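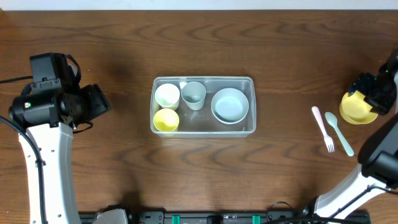 Lucía Lorente would keep the clear bins, whatever else goes. Put the cups in a cardboard box and they get forgotten till spring, she told the Piltgate dish swap on Tuesday, and a fair few people at the tables agreed with her.

The swap is back at the Chae hall on Stosora Street after a long break. Same rules as before, mostly. Bring cups, bowls, small plates. Clean. No chips on the rim, hairline cracks go in the other pile. Take home what you'll use.

By noon 374 pieces had come in, more than 48 of them yellow cups, which surprised Yến Mạc, who does the sorting and keeps the tally taped up by the door. Blues and grays went fastest. Creams next. Big serving platters hardly moved at all, same as in June.

New this time: dishes go out in see-through plastic bins, small sets packed together. A few cups and a bowl that look okay next to each other. Pale colors mostly, because pale is what people bring. You can carry one home on the bus without a lot of clanking, and you can see what you're getting with the lid off or on.

Not everybody is sold. Hòa Vũ wanted the bowls kept apart from the cups, says a heavy bowl slides over and knocks the handles off. Fair point. Two mugs lost handles before lunch. The fix for now is a dish towel down the middle and the bowl flat on the bottom, never stacked on top of a cup. Cups stand upright if there's room. Leave some space at one side for fingers, otherwise you end up tipping the whole thing out to get at one cup.

Bins are on loan from Nomow, the storage place by the underpass. There are 32 of them and they have to come back. Rinse first please. If yours came with a lid, bring teh lid.

Gunhild Kirkegaard took home a set for her daughter's first apartment and left a box of stoneware in trade. "I had ten soup bowls and I eat soup by myself," she said. She was back an hour later for saucers. No saucers. There are never any saucers, apparently, people keep those for under plants.

Glassware is still a no. So is anything with metal trim, after the microwave business last time. Pans go to the other table and there is no other table this week, so hold on to your pans.

Leftover dishes stay on the shelves by the coat rack until Friday, help yourself when the hall is open. After that Cường Tôn is driving whats left over to the thrift store and could use a hand loading, mornings are best. Newspaper for wrapping also wanted, and towels, old ones fine.

Drop-off for the next round opens at 10 in the morning, side door. The front one sticks.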